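The Huvham Table Runner

We have been making table linen at Gurkolstead for long enough to have strong feelings about hems, and the Huvham is the runner we kept coming back to when we were arguing about what a runner should be. It's wide, it's heavy, it lies flat, and it goes through an ordinary warm wash with the tea towels. We love it to bits and we hope you will too!

The weave

Huvham cloth is a cotton and linen blend, 70 per cent cotton, woven in a tight plain weave and then washed twice before it's cut. Washing first costs us a bit of length on every roll (our cutter, Siu-ming Shih, still winces), but the runner you take out of the packet is the size it's going to stay. Straight linen looks gorgeous for the first hour and then creases if you so much as look at it. Straight cotton sits nicely but goes limp after a season. The blend has enough body to hang properly over the end of a table and enough softness to fold into a drawer without holding a grudge.

The weight surprises people. When you shake it out it drops onto the table and stays there, even outside on the verandah with a bit of a breeze going. If you're somewhere really blowy you'll still want clips.

Hems and corners

Every edge is turned twice and stitched, and the corners are mitred so there's no fat little lump for a glass to wobble on. Rosario Valentini worked out the corner fold on a tea towel at her kitchen bench and we've used it ever since. The thread is colour-matched to the cloth. We had a go at contrast stitching once and it looked great on the roll and far too busy on the table, especially with a pattern underneath.

Colours

Oat, Tan, Saltbush, Brick and Ink. Oat and Tan are the easy ones and go with nearly everything. Saltbush is a soft grey-green that looks better in daylight than under a warm bulb, so if you mostly eat at night, ask us for a swatch first. Ink is very dark and will show flour. Brick is my favourite, and I'll admit it's an acquired taste.

Swatches are free and we post them in an ordinary envelope. You get a piece big enough to lay beside a plate and get a proper idea.

Which length?

Short is for square tables and small rounds. Medium suits a four-seater, or a six-seater if you like the ends to finish on top of the table. Long is for the six-seater with an overhang, and for sideboards, where it looks fantastic. Measure your table, then decide how much drop you want at each end and add that twice. A hand's width is tidy and stays clear of knees.

If your table is an awkward size we can cut to order from the same rolls. Allow 23 days for that, and please measure the table itself and not an old cloth, which may well have shrunk.

Putting it over a tablecloth

A runner on bare timber is lovely, but I'd really encourage you to try one over a cloth. Checks are a terrific base. Keep the two in the same family of colour (creams with tans, blues with greys) and let one of them be the quiet one. A runner with a print on it wants a fairly small, soft check below it, or you end up with two patterns shouting across the salad. Smooth the cloth first, then lay the runner from the middle out towards both ends, and give it a firm pat along the edges.

As for what goes on top, we're fond of plain bowls. Round shapes break up all those straight lines, and brown pottery on a pale cloth is a combination I could look at all day.

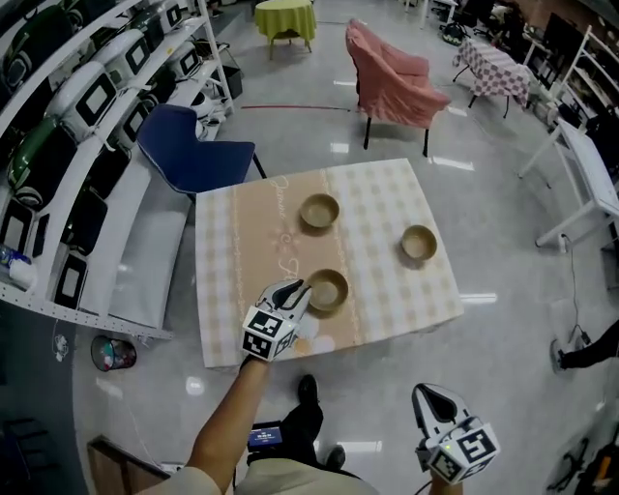 Tan printed runner over a cream-and-beige check, with round brown bowls.

Serving dishes can go anywhere you like, of course, though a hot casserole needs a proper mat under it. The cloth will cope with a warm plate but it isn't insulation, and your tabletop won't thank you.

Looking after it

Wash warm with similar colours, reshape while damp and line dry in the shade if you can. Iron on the back while there's still a little moisture in it. A medium tumble is fine when the weather's against you. Skip the fabric softener, it leaves a film that makes the cloth slower to soak up a spill. For red wine, blot, rinse with cold water and wash as usual. Beetroot takes two goes. Candle wax should be left to harden, then lifted with the back of a knife.

Does it go with the other ranges?

Yes! The Morelli napkins are cut from a lighter version of the same yarn, so the colours match closely without being identical. Astance tablecloths come in plain and small check and sit beautifully under any of the Huvham colours. The next weaving is in March, when Saltbush and Brick will be back in the long size.

Mending

Send it back if a hem lets go, however old it is, and we'll restitch it. Pop a note in with your name and return address, and please wash it first.

Gurkolstead Table Linen | Contact us | Swatches | Postage and returns | © Gurkolstead. All rights reserved. | Back to top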